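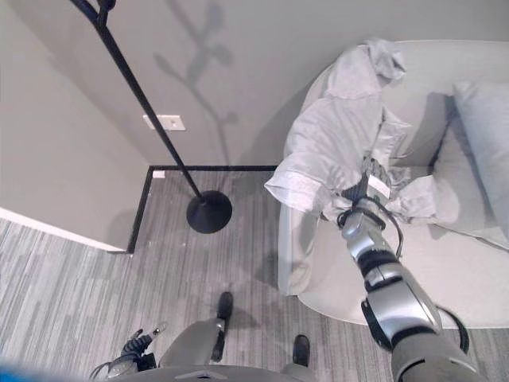

Clothes Left on Chairs: Storage and Habit in Shared Student Housing

Project report, Home and Interior Studies, second year
Group: Yi-an Won, Nikola Adamczyk, Babak Vahidi
Supervisor: Marius Rusu
Submitted 2023-05-25

1. Background

Most people we know have a chair at home that is used for clothes. The clothes on it have usually been worn once and are not ready for the wash, but their owner does not want to put them back in the wardrobe with clean things. Our project looked at why this happens and whether a small change to the room makes any difference.

We chose the subject after a seminar on furniture that is used for something other than what it was bought for. Babak first suggested dining tables, but we thought these would be difficult to study in shared houses where several people use the same one.

2. Method

We sent a short questionnaire to residents of the student houses in Canstead and received 132 usable replies. It asked where people put clothes they mean to wear again, how long the clothes stay there and what kind of seat they have in the room. We also asked for the distance from the bed to the wardrobe, but many people left this blank and we have not used it.

After the questionnaire we carried out a trial in 3 bedrooms. Each had an upholstered armchair and a wardrobe with a rail. For the first two weeks the residents carried on as normal and kept a diary. For the next two weeks they had a row of hooks on the back of the door, fixed 80 cm above the handle at first and then lowered when one resident could not reach them easily.

3. What we found

Shirts and jumpers were the garments most often named in the diaries. Trousers were usually folded over something – a bed rail or the back of a desk chair – and seemed to be less of a problem. Long-sleeved shirts were mentioned as a nuisance because the sleeves slide off the arm of a chair and pull the rest with them.

The shape of the chair mattered more than we expected. A hard chair with a straight back works fairly well as a hanger and the clothes stay reasonably flat. A soft armchair with curved arms and a sloping back gives a shirt nothing to hang from, so it ends up in a heap and creases. Two of the residents said they ironed more in the first two weeks than in the second two.

Colour came up in the written comments. Several people said that pale clothes on a pale chair are easy to overlook, and they only noticed them when they wanted to sit down.

The hooks were used every day by two residents. The third used them for a coat and a bag and went on putting shirts on the armchair. Her reason was that the chair is beside the bed and the door is not.

4. Problems

The trial was short and the rooms were all in one building. Diaries were not filled in at weekends. We had also planned to compare hooks with a free-standing rail, but the rail arrived with a part missing and the replacement will not come until August.

5. Recommendations

Put hooks or a short rail next to the place where people undress. If a room has only a soft armchair, add a plain upright chair or a stand. We would like to repeat the trial with more rooms and include the rail.

Thanks to Saeed Mirzaei for fitting the hooks and taking them down again.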